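3.2 What the property room logs told us

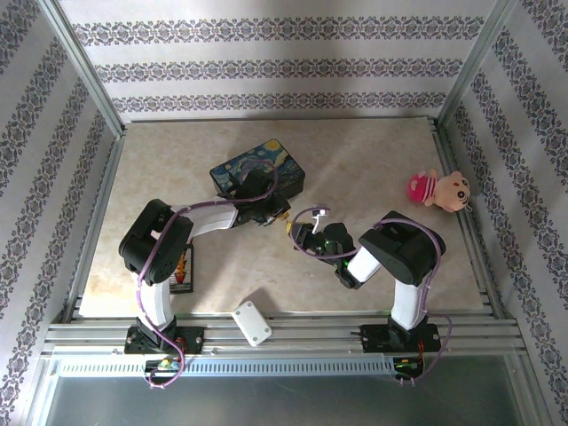
Figure 4. Two-arm workspace with rail-mounted arms and patterned wall covering.

I went into this part of the study expecting the seizure records to be the easy bit. They weren't! Clarneck and Skemidthorpe both sent me their property room logs for found and seized weapons, 842 entries once I'd thrown out the duplicates, and the two towns don't even agree on what an entry is. In Clarneck, a handgun and the box of ammunition found with it go in as one line. In Skemidthorpe they're two lines, sometimes three if there's a holster (I spent most of November untangling that).

So I recoded everything by incident, which left 233 of them. My rule was simple: same address, same shift, same report number. Where the report number was missing, and it was missing a lot in the Skemidthorpe books, I went with the address and the time of day and kept my fingers crossed. I dropped 11 incidents that I just couldn't sort out either way.

What jumped out at me was how many calls came from staff at motels and rooming houses, usually a cleaner or a desk clerk, and usually before noon. Patrol officers found far fewer on their own than I'd guessed. I'd love to say the same holds in Senbridge, but their log has no column for who made the call, so I've left that town for Section 3.3.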